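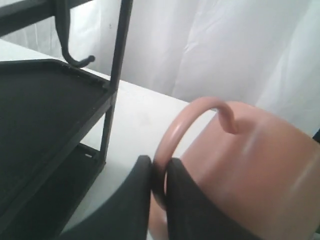
2 min read

Okay, so I finally cleared off the counter, and since a few of you asked what I ended up doing about the mugs, here's how it turned out. It's mostly one rack and one mug, fair warning!

The pink mug first. It's plastic, it's a sort of salmon color with a soft matte finish, and I love it more than any of the nice ceramic ones my sister keeps giving me. The big curved handle is the best part. I've had mugs where you can barely get two fingers through, and those go straight to the back of the cabinet. This one came from Santoso, the housewares place that used to be next to the post office, and I paid way less for it than I would for a coffee out.

Next to it you get the black rack, with one of the hooks. Look at the end of it – there's a small rounded knob, so whatever you hang there has something to stop it sliding off. My old rack (a Nudgate, bought in June and gone by the end of summer) had straight pegs, and I lost a very good teacup to one of those.

I went back and forth for weeks on whether to get a rack at all. We have 15 inches of free counter between the stove and the wall, and I didn't want to give it all up to something that would just collect junk mail. Then Hakim Subramaniam from my Saturday cooking group brought his over for me to try, and I ordered the same kind that night. Did I need it? Probably not. Am I happy? Very!

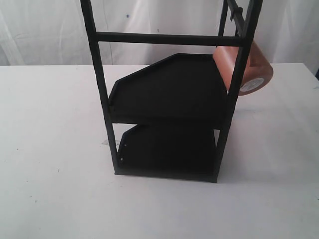 What sold me was having two trays, one over the other. They're set at an angle, and they have raised edges, which I like for small stuff like tea bags and sugar packets. My plan is tea on top and the boring things down below – clips, rubber bands, that one bottle opener. The roll hangs up on the right side, a nice coppery brown against all that black, and I'd take that over having it roll around in a drawer.

The metal is matte black all over and the tubing is pretty thin, so it doesn't look heavy even with the trays on it. I wiped mine down with a damp cloth the first day and dried it with an old dish towel.

Next up is the spice drawer, and I'm a little scared of it. If you have a good way to label round lids, please leave it in the comments, I've already wasted a whole sheet of stickers.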